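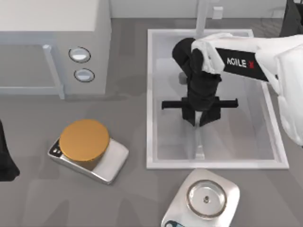
Zuweira says the sim is too clean to be any use for our bench, and she wants that in the readme before anybody downloads it. Fair. So, up top: Fallum is sim only for now. No real footage in it. We're building the real bench in the shared workshop as parts turn up.

Fallum, kitchen bench set
Kept by Adjoa Ansah and İlker Demirtaş

What's in it
600 episodes, rendered. 2 arms, AgileX. Microwave, clear tray with a white rim, kitchen scales, glass dish on one of them, some small stuff to pick up. Gray table, white wall. Table stays put between episodes, objects get moved.

Each episode folder has
- joint positions, both arms
- gripper opening
- rendered video
- a short text line with the task

Rate is 20 per second for everything. Older copies had the grippers on there own clock, please delete those.

Splits
Train and test. Test uses object placements that aren't in train. Seidu made the split, ask him before you reshuffle.

Known problems
- Clear tray. Reflections on the floor of it confuse the depth output. Dont trust depth inside the tray.
- Scale displays don't mean anything. No weight is logged.
- Fingers sometimes sink a little into thin objects. Contact settings, still open.
- Some task lines say "plate" for the glass dish. Fixing by hand, slow.

Real bench, where we are
Frame bolted down. Wiring half done. Arm mounts need redrilling, holes came out too wide. Yakubu has the drill press key, evenings after 6. Once both arms hold position we redo the camera position in sim to match, then version 2.

Running it
Unzip, point the config at the folder, run the player script. If it opens a black window, update your graphics driver and try again.

Use
Free for home and workshop projects. Say where you got it. Bugs go on the tracker, or the whiteboard by the door if you're in the shop.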